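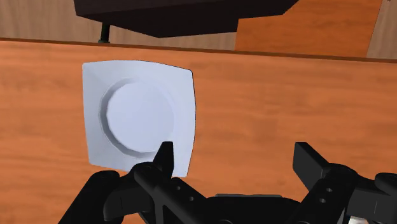 4. Mounting the transponder and staging the bike

The Farnow 16 lap and strip timer reads one transponder per motorcycle. Mount it before you enter the rider in the class list.

4.1 Clean the lower left fork leg with a dry cloth.

4.2 Fit the bracket with the arrow pointing down. The bottom edge must sit 11 inches or less above the ground with the rider on the bike.

4.3 Push the transponder into the bracket until it clicks, then fit the retaining pin.

Caution: Do not mount the transponder behind carbon fiber or metal bodywork. The staging loop may miss it.

4.4 On the console, press CLASS, choose a slot and key in the bike number. Numbers can run from 1 to 600.

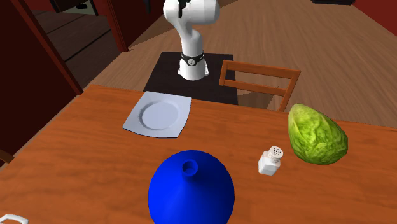
4.5 Roll the front wheel forward until the PRE lamp comes on. Wait for the other lane, then roll forward again until STAGE comes on. If the lamp flickers, back out of both beams and start again.

Note: Riders using a Dikero wheel sensor must unplug it for this step. Plug it back in after the lamps are steady.

4.6 Make one slow test pass. The console should show a reaction time, a 60-foot time and a finish time. If the finish time is blank, see error code 69 in section 9.

Caution: Keep people and tools clear of the beams while the tree is armed.

4.7 Press SAVE. The class list is kept when the power is off. To copy it to a second console, use the Skoltel cable supplied in the box and follow section 5.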